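Tomton's old funeral home has a new name on the door, and a lot of us are getting used to it

I drove past the old Trevlow Funeral Home on Thursday and had to look twice, since the green awning is gone and the sign now says Kälin & Muñoz. So I pulled in, the way you do in a town this size, and asked if anybody had a minute. Hernán Muñoz did, and he poured me a coffee before I'd even gotten my notebook out.

For those of you who moved here lately, Trevlow has been the place on Vama Street where most Tomton families have gone for 34 years. My grandparents' services were both there. I can still tell you what the carpet looked like in the front parlor (maroon, with little gold diamonds), and I'm a bit sad to report that it's been pulled up. There's a plain tan one now. It's nice! I just wasn't ready for it.

Gion Gisler, who ran the place all that time, handed over the keys at the start of November. He isn't sick and he isn't leaving town, and he'd like me to print that because people keep bringing casseroles to his house. He's retiring. His daughter has been after him to do it for years, and his knees finally took her side.

"I've been getting up for the phone at two in the morning since I was a young man," he told me when I called him that evening. "Last week it didn't ring and I got up anyway. Made toast."

Hernán worked under Gion for 19 years, so he's hardly a new face. If you've buried anybody here in that stretch you've probably shaken his hand at the side door. His partner in the business, Anna Kälin, comes from a family that has done the same work over in the next county, and she'll be handling the cremation side and the pre-planning appointments. Both of them will take the overnight calls in turns.
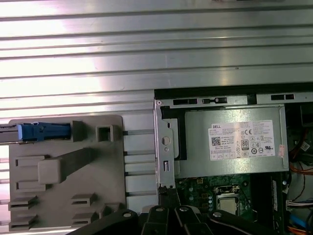
I asked the question everyone at the diner has been asking, about the prepaid plans. My mother has one, so I wasn't going to leave without an answer. Hernán says every plan bought through Trevlow carries over at the price on the paper, and you don't need to sign anything new. If you can't find your copy, call the office and they'll look you up and mail you another. A letter is going out to everybody with a plan, and if yours hasn't come by the end of the month he'd like to hear from you.

The phone number is the same too, which will please those of us who have had it on the refrigerator since the eighties.

A few things are changing. Visiting hours in the evening will run until 8 instead of 7, so folks on the day shift can get home and change first. The big parlor is being repainted, and until that's finished services will be held in the smaller room or at your own church. Hernán told me the small room is fine for most families, but if you're expecting a crowd – and some of you are related to half the county – he'll help you line up a hall.

Obituaries are the other one. Gion wrote nearly all of them himself, by hand, at the kitchen table, after sitting down with the family. I always thought you could tell. He never used a fancy word, and he'd put in the thing about the person that made you laugh in the middle of breakfast. Anna wants to keep the sit-down visit just as it was, and families can now send in their own write-up and pictures by email if they'd like that better. The notices will still run in this paper and they'll be posted on the home's own page. The older ones are going up there as well, a little at a time.

Gion has promised to stay on call for 4 months in case they need him, and he'll go on helping at the Memorial Day service at the hill cemetery, where he has set out the flags every spring that I can remember. I asked what else he plans to do with himself. He said fishing, and then he said he doesn't much like fishing.

There's an open house a week from Saturday, from 2 in the afternoon until the coffee runs out. Gion will be there to say hello and so will the new owners. Come in by the side door, as the front steps are being redone. And please, he asked me to say it again – no more casseroles.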